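3.2 The shared table and what ended up on it

I should say up front that I came to this part of the study a bit sideways. The plan Ronja Nygård and I wrote in October was all about how people in small shared offices put things away at the end of the day, and we had shelves and drawers in mind. Then we spent our first morning at the Umadstead site and I couldn't stop looking at the worktable. Everybody used it, no one owned it, and the few things that lived there had been given jobs their makers never planned for. So we asked if we could add it to the study, and Britt-Marie Granström (who runs the site and has the patience of a saint) said yes before I'd finished the question.

The table is covered with a black cloth and sits right up against a big pale surface that we all just called "the board." We kept the name in our notes and I'll keep it here. A black cloth is a funny choice for a shared table. It hides pen marks nicely, but it shows every scrap of paper and every bit of lint, and people in our interviews had strong feelings on both points! One person loved it - "it makes me want to put things back" - and another told us she'd have swapped it for plain wood on her first day.

I got attached to the mesh pen holder pretty quickly. It's the plain black wire kind you find in any office supply aisle, and for the rest of this section it's the closest thing I have to a main character. Figure 4 gives the corner of the table we talk about most.
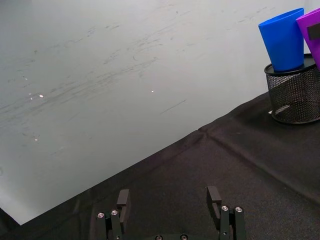
Figure 4. The mesh pen holder on the black cloth, next to the board. Note the fold crease in the cloth and the erased marks on the board.

Two things in the figure came up over and over when we talked with people. The first is the crease. A cloth that's been stored folded keeps its lines for a long time, and several people told us they used the long one as a kind of border, with "their" stuff on one side and shared stuff on the other. We never saw this written down anywhere, and Britt-Marie was surprised to hear it. The other two sites, Jaltport and Rønning, have bare tables, and people there talked about borders much less (they talked about chairs instead, but that's for Section 5).

The second is the smudging. Smudges on a board are usually treated as plain mess, and our own coding sheet had them under "neglect" for the first round. I argued for moving them. When people at Umadstead explained how they used the board, they described quick wipes between one person's notes and the next, and a quick wipe leaves a gray haze behind. I'd call that a trace of use. Ronja still isn't fully convinced, so in the tables we report the marks under a separate heading and let readers make up their own minds.

Paper bits were harder to code.

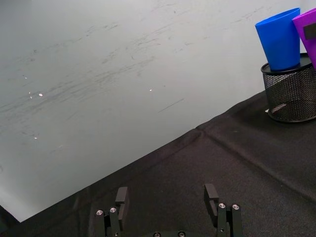

A tiny scrap on a dark cloth can bother one person all afternoon and be invisible to the next, and our two coders split along exactly those lines. In the end we went with a simple rule: if something could be picked up between two fingers and no one in the room claimed it, it went down as litter. The rule is crude and I'm sure we lost some things that mattered to someone, but it let us finish the coding without falling out.

Back to the pen holder, though, and to cups. When we drew up the object list we gave each item a "home," and for the holder we wrote pens, pencils, scissors, the usual. We should have known better. A holder is a round thing with an open top, and so is a plastic tumbler, and sooner or later somebody is going to put one inside the other. We ended up splitting the category in two: what a container is sold for, and what it's holding when you look. A tumbler standing in a pen holder scores as "away" on the second measure and "out of place" on the first, and I think both answers are right. Color helped our coders a lot here, by the way - a bright blue cup is easy to pick out against black mesh, and a purple one isn't going to be confused with it.
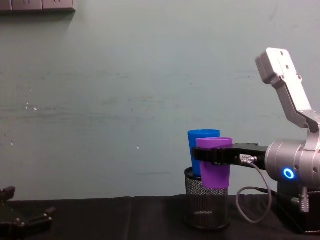

3.3 How we coded "put away"

We used the same sheet at all three sites, with one line per object and a space for comments. The comments turned out to be the good part, so we've quoted from them freely in what follows.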